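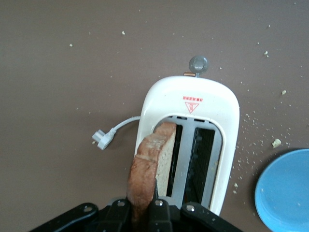
March 27, 2020
Dolau bench, toast task, wrist camera

Carried on with the insert and remove demonstrations. Set total is now 1,749 episodes, nearly all left slot. The right slot needs its own batch before the next training run, otherwise the policy will go left whatever the prompt says.

Toaster is left unplugged for all of these. Plug stays on the table to the left of the body and is not to be tidied out of view between episodes. Knob end points away from the arm.

Rejected 12 episodes today. In 7 of them the slice caught the divider on the way in and the operator corrected by twisting the wrist. Keep those in a separate folder, Londoño wants recovery examples later. The rest were dropped slices.

Grip force: lowered one step. At the old setting the crust held but the crumb side gave way and the slice leaned in the slot. Tilt at entry still varies a lot between operators. Not fixing this in the instructions for now.

Crumbs: wipe down between batches only, not between episodes. The Alley set was cleaned every time and the model did badly on a dirty table.

To do:
- right slot batch, same plate
- recheck wrist camera clock against the Donel logger
- swap bread every 12 episodes, stale slices are too stiff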